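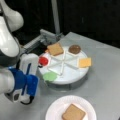

Use this procedure when the sandwich cell stops with a grip timeout at the turntable. On the Nalmont controller the fault means the fingers did not report a stable width within 600 ms. The arm holds position and the gripper stays powered, so treat it as live.

1. Press the stop and wait 30 seconds before reaching over the table.
2. Open the log and note the last pick index.
3. Jog the arm up 40 mm in manual mode. Do not rotate the turntable first - a finger under an item will drag it across the dividers.
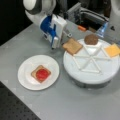 *Page last changed: Dec 13, 2019*

4. Check any item that overhangs the rim. Toast can sit past the edge, and the approach height must clear it.
5. Wipe the fingers and run the width calibration. Repeat if the two readings differ by more than 2 mm.
6. Restart from the logged index. Starting from zero sends the arm back to ingredients it has already placed.
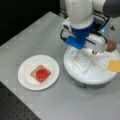 Gemechu Gebru: Step 5 didn't clear it for us. The timeout came back on the patty until we lowered the grip force in Cadura and saved the profile again. Without the save, the old value loads at restart.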